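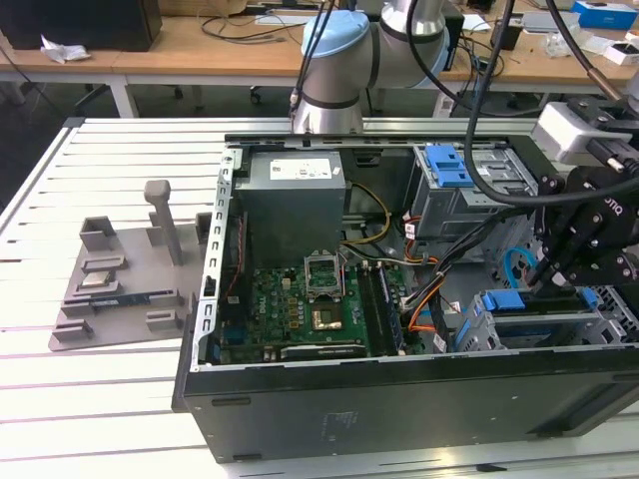 Nothing gets thrown out until it has been asked politely to come apart, Lumturie Gashi told the visitors, and then she asked them to please stop leaning on the bench.

News > Local > Business

April 18, 2018
By a staff reporter

The open day at Braser, the computer repair and recycling shop on the old cannery road, drew 30 people, a fair number of them under the impression that there would be lunch. There was coffee. There was also a robot arm with a hand on the end of it, and a desktop computer laid on its side with the cover off, and for most of the afternoon that was enough.

The project is called Ikbridge. Its aim is to get a machine to do the fiddly part of refurbishing old office computers: lifting out a memory module, setting a processor into its socket, working the little plastic latches that have been breaking fingernails since the last century. Anyone who has done this at a kitchen table knows the feeling of pressing down on a part that costs more than dinner and waiting for the click or the crack.

The arm doesn't seem to have feelings on the matter. It took its time. A gray printed tray next to the computer holds the small parts, each with its own slot, and Gashi said the tray had taken longer to get right than she cared to discuss. She discussed it anyway. The current one is version 23. Version 10 was apparently very good at launching memory modules onto the floor, and it is remembered in the shop with some affection.

Visitors were let in a few at a time and asked to stay behind a strip of yellow tape, an instruction that held up well until the arm started moving. A retired office manager wanted to know if it could do printers. It can't do printers. A boy of about the right age for such questions asked what would happen if you shook its hand, and was told that this was the reason for the tape.

The demonstration itself ran 3 times. On the first run the hand stopped above the open case and stayed there while two people typed. On the second it went through its routine and got a round of applause, which seemed to embarrass the staff more than the stop had. The third was shorter, at the request of those who had parked at meters.

Asked how the arm compares with a person, Gashi was frank. A trained technician is still a good deal faster and can also answer the phone. The shop has no plans to let anyone go, she said, partly because somebody has to open the cases. Old towers are held shut with whatever screws the last owner had in a drawer, and the robot is not yet ready for that kind of disappointment.

Braser shares the work with Kurtuluş, a parts dealer across the river, which supplies the old towers by the pallet and would like the pallets back. The software comes from a small outfit called Brirnileo. Its people attended, stood near the door, and answered most questions with the word “calibration.” One of them did give a longer answer, on the subject of cables. Wires inside a computer bend and drift and never sit the same way twice – a person pushes them aside without thinking, and a robot has to be taught that they are there at all.

The next open day is planned for December, when the shop hopes to show a full teardown and rebuild with no typing in between. Entry will be free again. Visitors should sign up at the front counter, and those hoping for lunch are advised to bring it.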